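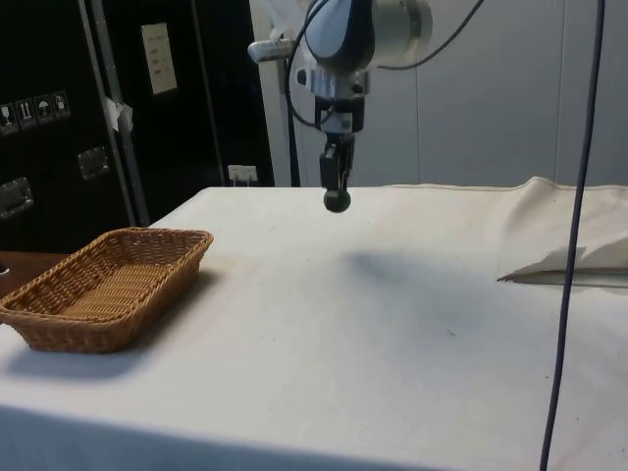 The table with its white cloth and one of the wicker baskets

Part-time table and linen helper wanted, Vostevel

Hi! I'm Helmi Räsänen and I look after the tables at Vostevel, so the cloths, the baskets and all the small stuff that goes in and out of them. I'm looking for one more person to share the work with me, starting in September. It's a part-time job, 21 hours a week, and I'd love to find somebody who gets a quiet kind of pleasure out of a well-laid cloth. (There are more of us than you'd think.)

We're a rental and storage place for table things. People borrow from us for family parties, craft afternoons, bake sales, you name it. We own 644 cloths at the last stocktake and 300 wicker baskets, and every one of them comes back needing something. A cloth wants shaking out, checking for marks, washing, pressing and folding. A basket wants wiping and a good look at the rim to see if any strands have come up. Then it all has to go back on the shelf where the next person can find it, and that last part is where I fall behind!

So what would you be doing all day? Mostly this:

Unpacking returns and sorting them into wash, mend and ready.

Laying cloths on the big table to check them. You get the hem straight along the back first, then work toward yourself. If one side bunches up, lift it and lay it again, don't drag it. Dragging pulls the hem out and I'm the one who has to sew it.

Putting small things away in baskets — balls, napkin rings, clothespins, spools — and writing up the tag for each basket so it matches what's in it.

Pressing, two mornings a week. We have a nice old flat press from Bansal that is slow but very forgiving.

Answering the phone when I've got my hands full, which will be often.

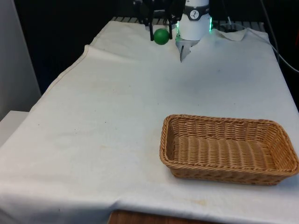
Stains are a big part of it, I should say. White cloths show everything, and a light brown mark near the front edge is the kind of thing I see all the time (tea, gravy, who knows). You don't need to be an expert. I'll teach you my soaking routine, and I keep a notebook of what has worked on what. If a cloth can't be saved it gets cut down for napkins, and you're welcome to have a go at that too if you like sewing. Little gray specks we brush off first and only wash if they stay put.

You don't need any experience in a laundry or a rental shop. I'd rather have somebody patient who'll tell me when they've put the wrong tag on something. You do need to be okay on your feet for a few hours, and able to carry a full laundry bag up one flight of stairs. Good light matters to me and I've set up the work table with that in mind, but if you need a stool, a different table height or bigger print on the tags, say so and we'll sort it out.

Hours are split over four days and we can talk about which ones. The only fixed day is Thursday, when the Brasance van comes with the week's returns and we need all hands. It usually turns up at 8 in the morning, sometimes before I've had coffee. The other days you could start later, and a school-run schedule is fine with me.

Pay is by the hour and goes in every other Friday — Barbara Kaczmarczyk handles all that and will go through the rate and the paid leave with you when we meet. You get lunch on van day (soup, generally, and decent bread), an apron, and you can borrow cloths and baskets for your own parties for free. I've done this for every birthday in my family and saved a fortune.

To apply, send a short note to the office at Vostevel or drop it in the box by the side door, the one facing the Tetov parking lot. Tell me a bit about yourself, which days suit you, and something you've looked after for a long time, a coat or a garden or a set of pans, anything. No résumé needed unless you want to send one. I'll call everybody back, and then we'll have you in for a paid trial morning so you can see if you like it. I'd plan on 2 hours or so of folding, plus a look through the basket shelves.

Please put "table helper" on the envelope so it doesn't end up with the invoices!

Helmi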